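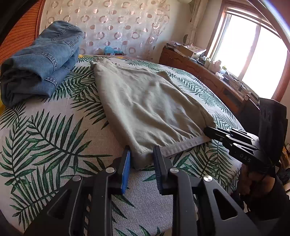 Folding day, palm leaf bedspread. Jeans done, the khaki one still spread out flat.

Guest Room Clear-Out, Korletey House
Posted July 12, 2022 by Aoife Nic Aodha

Quick one, no time to write much. Whole back bedroom has to be packed up before the painters come in August, so everything out of the closet and onto the bed. Started with the clothes. Books and lamps get their own page when I get to them.

More on the bed photo: denim goes in a thick bundle, orangey stitching showing, hem up. I stack mine at the headboard end so theres room to work. Yellow pillow behind stays put till last.

The khaki: wrinkly, a few soft creases. Smooth the hem band first, then fold up from there. No ironing, not in this heat.

Bedspread: white with dark green palms and ferns, and yes it's staying with us. Two people asked already. Got it at Erow, 3 summers ago, think they quit making it.

Still to do: sweaters, the coat rail, 30 hangers to give away (free, come get them). Boxes are the medium ones from Tekwood, 50 lb limit, dont overfill.

More pics when the closet is acutally empty. Comments are open, be nice.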